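Home & Table

The tray that wants to run your snack drawer

Can a bit of ridged plastic really stop a household eating badly? Our writer has her doubts

51 comments | 687 shares

Sooner or later anybody who owns a kitchen drawer gets told to put a tray in it. The advice comes from organising shows, from the back pages of catalogues and from friends who have recently had a clear-out and want company. Stand your packets up, they say. File them like letters and you'll see what you've got, eat it in the right order and stop buying more.

I have been hearing this for years and I don't believe most of it. Still, one small packet and one cream plastic tray make a fair place to start.
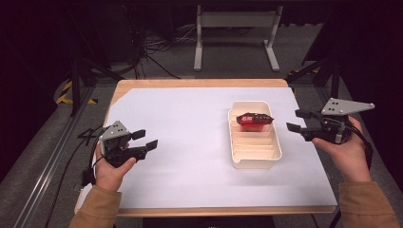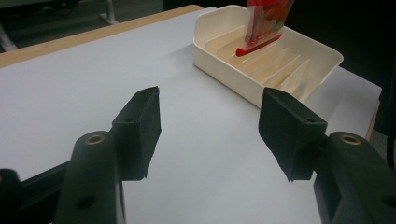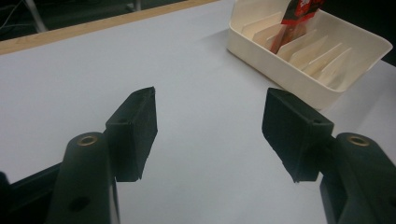

The case for the upright packet goes like this. A drawer of snacks left to itself settles into layers. The cereal bars go to the bottom, the crisps ride on top, and the thing you bought for the train in January turns up in June as crumbs. Stand everything on its edge and there are no layers. You look down, you see a row of tops, you take one.

I'll grant that it looks lovely in a catalogue. Levdale, whose storage range takes up most of an aisle at my nearest homeware shop, shows its slotted trays filled from end to end with packets of one size, all facing the same way. I have never owned that many packets of one size. My drawer on a normal Tuesday has two flapjacks, a bag of nuts shut with a clothes peg, some chocolate and a box of raisins that fits no slot made by man.

So I bought three trays and lived with them for a season. The first was from Levdale. The second was from Rilten, which charges nearly double and talks a great deal about its ridges. The third was a plain one from Skimel, sold for desks, that cost me £8 and came with no advice at all.

The trouble with ridges is that they suit whatever the designer had in mind and very little else. Stiff packets did well. A chocolate bar in a firm wrapper would stand in the Rilten tray all week. Anything soft leaned, then slid, then lay down across four slots and took them out of use. By the first weekend I had a flat pile again, only now it was a flat pile with corrugations underneath, and the crumbs had found their way into every one of them.

Crumbs deserve a complaint of their own. A plain drawer can be wiped with one pass of a cloth. A ridged tray needs a brush, or a soak in the sink, or somebody willing to go along each groove with the handle of a teaspoon wrapped in kitchen roll. I did it twice and then stopped looking.

There is a better argument for trays, and the catalogues hardly make it. They lift out. I took the Skimel one to the table when we had people round, and it went back afterwards with whatever was left. That saved me a few trips and a bowl. The walls kept things from wandering off across the cloth, and a tall packet could rest against the end. Had it been sold to me as a carrying tray I'd have been perfectly happy.

As for eating less, I saw no sign of it. Seeing everything at once made us hungrier if anything. The old muddle had a certain protective value, in that you had to want a biscuit quite badly to go digging for it. Friends who rent a flat in Cáceres keep their snacks in a saucepan with the lid on, and theirs last much longer than ours.

Rilten's leaflet claims its tray will save you "up to 2206 rummages a year". I'd love to know who was standing by the drawer with a clipboard. Even if the figure were sound, I'm not sure what I was meant to do with the time. A rummage takes a couple of seconds and now and then you find a mint.

If your household buys the same bar in the same size week after week, get a slotted tray and enjoy it. Measure the drawer first, including the height, or the tall packets will catch when you close it (mine did, and I had to empty the cupboard below to get at them). Everybody else might try an old baking tin before spending money. The Levdale tray has gone to the charity shop. The Rilten one holds birthday candles and pencils, which stand up in it very well.

51 comments | Share this article

We use cookies to improve your visit. Manage preferences | Accept all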